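Fri 24 January

Tremor logger, Olthorpe station. Carrying on from the last entry, where I'd left the sensor on the cellar floor with the lid off.

Noise is better now that the cable runs along the skirting instead of across the doorway. Left it recording overnight at 100 samples a second. Background is lowest between one and four in the morning, then the quarry lorries start and it is hopeless until they've all gone past. The quarry traffic shows up as a fat smear at the low end. We should put the Olthorpe unit on the far wall if we want anything useful in daytime. 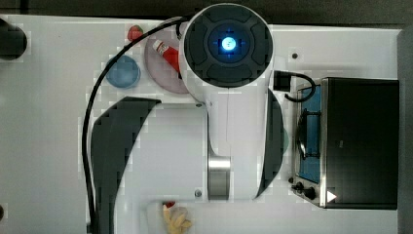 Clock drift next. The Pan board lost 39 milliseconds against the time signal between one check and the following one, and the Millanow unit hardly moved. Same firmware on both, so I suspect the crystal on the Pan. I've labelled it and put it at the back of the queue. While I had the lid off I changed the status light from green to blue, small and bright like the one in the middle of the arm's wrist joint, as green was too easy to mix up with the power light next to it. Blue now means recording and time locked. Flashing blue means recording but no lock. Please don't use blue for anything else.

Trigger settings:

- short window 1 s, long window 30 s
- ratio to trigger 4, ratio to release 1.5
- keep 65 seconds before the trigger and the whole of the event after it
- ignore anything shorter than half a second (doors)

Ran the old recordings back through these settings. There are 953 files in the set, and the detector found all the events we had marked by hand except two. Both of the missed ones are weak and come straight after a larger shock, when the long window is still full of the first event. Freezing the long window while a trigger is open ought to fix that. Haven't written it yet.

False triggers are still mostly footsteps on the stairs. A second sensor upstairs would sort that out, and we have a spare, but no bracket for it.

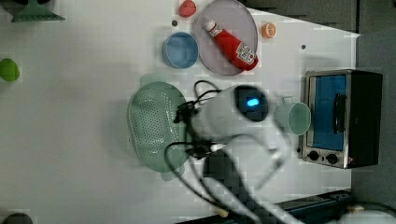

*Table from above: plate with the ketchup bottle across it, orange half, blue bowl.*

Wenutance network: they want our data in their format before they'll add us to the map. I've gone through their notes. The station code has to be in capitals, and the times must be UTC with no summer shift, which will catch us out in April if we forget. File names can't have spaces. The upload limit is 1000 files a day – plenty for triggered data, no good at all if we send the continuous record in one-minute pieces. Use hourly files for that.

To do:

- freeze the long window, run the old set again
- swap the crystal on the Pan
- bracket for the upstairs sensor
- send Wenutance one test day from Millanow
- check the cellar for damp before the sensor goes on the far wall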